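Bed-making

Bed-making is the household work of putting sheets and covers on a mattress and arranging them so that the bed is ready for use. The word is used in two meanings. In the narrow meaning it is the daily straightening of the covers after sleep. In the wider meaning, which this article follows, it includes also the change of linen, the fitting of the corners and the clearing of the bedroom floor when new linen was unpacked.

Terms

The sheet which lies directly on the mattress is called the bottom sheet. It can be flat, that is, a plain rectangle of cloth, or fitted, with elastic sewn in the corners or along the whole edge. The top sheet lies between the sleeper and the blanket. In many homes a duvet in a washable cover has taken the place of the top sheet, and in Australia the same article is often called a doona. The part of a sheet that hangs down at the side of the mattress is called the drop or the overhang, and the part pushed below the mattress is the tuck.

Materials and patterns

Most household sheets are of cotton, linen, polyester or a mixture of these. The thread count is the number of threads in a square inch of cloth, and a sheet with a count of 300 is usually sold as being of middle or good quality. The count alone doesn't tell how the cloth will feel, as the length of the fibre and the kind of weave have also a large part in it.

White and off-white are still the usual colours, because they can be washed hot without loss of dye. A white sheet is often given a pattern of the same colour as its ground. Narrow stripes of this kind are made by changing the weave from one band to the next, so that the bands reflect the light differently. On the bed the stripes are useful as a guide: if they run parallel with the long side of the mattress, the sheet is lying straight.

Corners

The corner is commonly considered the most difficult part. A fitted sheet is pulled over one corner at the head of the bed, next over the corner diagonally opposite, and then over the two that remain. This order divides the tension evenly. If the sheet is too large, or if the pocket of the corner was not pulled down completely, the cloth stays loose and rounded there, and small creases go out from it over the surface. They are removed by taking the cloth at the point of the corner and drawing it down and under.

A mattress 30 centimetres deep needs a fitted sheet with a deeper pocket than this, otherwise the elastic slips up during the night. The writer Rin Fukuda, in her household manual Skarkance, advises to measure the mattress together with any topper before buying, and to write the number on the inside of the linen cupboard.
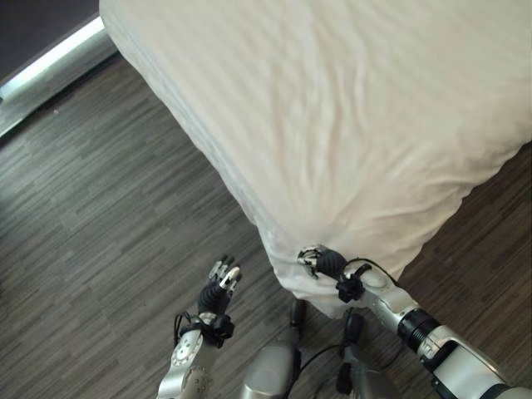 The folded corner

With a flat sheet the corner has to be folded by hand. The sheet is first tucked in at the foot. The hanging edge is then picked up a short way from the corner and laid on top of the mattress so that it makes a triangle. What still hangs below is tucked in, the triangle is brought down again, and finally the side is tucked in along its full length. This is named the hospital corner or mitred corner. It holds well on a firm mattress. On a soft one it has to be made again more often.

Unpacking new linen

New sheets are generally sold folded around a piece of card, with a paper band or a printed insert, and sets bought by post come in a further carton. When several beds are being furnished at the same time, for example in a guest house or after a move, this material quickly covers the floor. It is the custom in many homes to put all of it in one heap beside the bed and to carry it away when the bed is finished. Ezequiel Herrero, the former head of housekeeping at the Drinar guest house, taught his staff to do the contrary and clear the floor first. In his notes he wrote: "A person who walks backwards with a sheet in the hands does not see the carton." 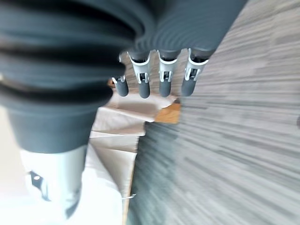 Paper and cardboard can in most districts go together in the recycling bin, but plastic sleeves, ribbons and the small metal pins must be taken out before. Larger pieces of card are flattened, and some people keep one or two of them to put between folded sheets in the cupboard. On carpet the last small pieces of paper are best taken up by hand, as the vacuum cleaner can be blocked by them.

New linen should be washed once before use. The finish which makes it stiff in the shop goes out in this wash, and cotton can shrink a little.

Frequency

Household guides differ on how often the linen should be changed. A change every week is the advice most often given, and in summer or during illness it is done more frequently. It is also recommended to leave the covers turned back for 30 minutes in the morning, so that the moisture of the night can leave the mattress before the bed is made.

See also

Bed sheet
Duvet
Linen cupboard
Mattress protector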